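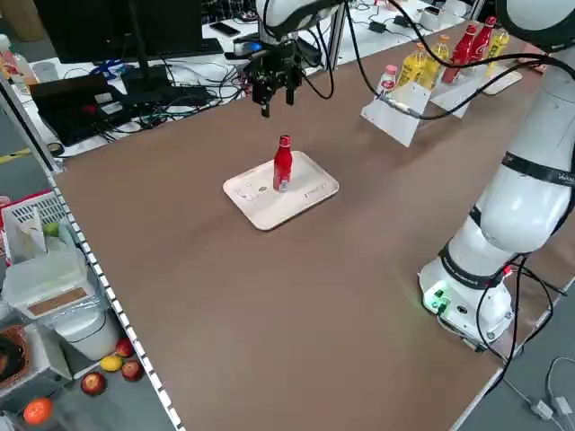 Drink trays, one bottle or two??
3 min read
05/07/2026, posted by Ravindra Joshi

ok so sorting the drinks table for the August open day. small trays, rounded corners, one drink each. guests take the tray and go. Doltby wants two bottles per tray, I say no. thoughts

doltby:
two. less walking back and forth. 60 guests Ravindra, do the math

mara_ostrowski58:
one looks nicer. and you want the little drawings to show, the cups one is sweet and you'd cover it right up
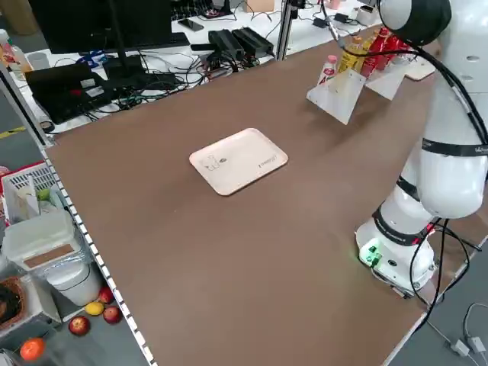
Also a plain brown table needs somthing on it. cloth? runner?

doltby:
no cloth. slides everywhere. did that at Trurnevville, never again

cumlow6:
standing up or lying down is the real question. I like them flat, label up, doesn't tip when someone bumps the table 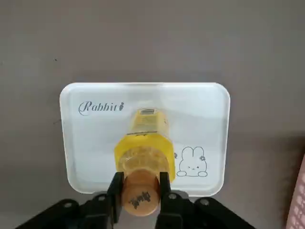 Yellow one on the rabbit tray

mara_ostrowski58:
lying down looks like it fell over, sorry. carrot is cute tho

cumlow6:
disagree!! carry 100 of them across a lawn then tell me upright is better

Ravindra Joshi:
fine. going with this unless someone yells

1. One bottle per tray, red or yellow, no mixing

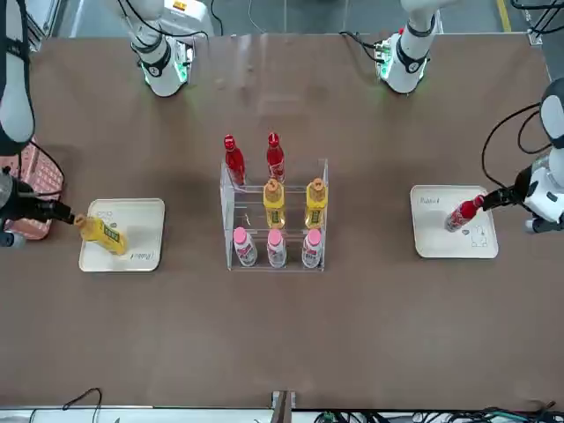

2. Spares stay on the clear rack in the middle, refil as you go

3. Trays come back to the table after. please

doltby:
still say two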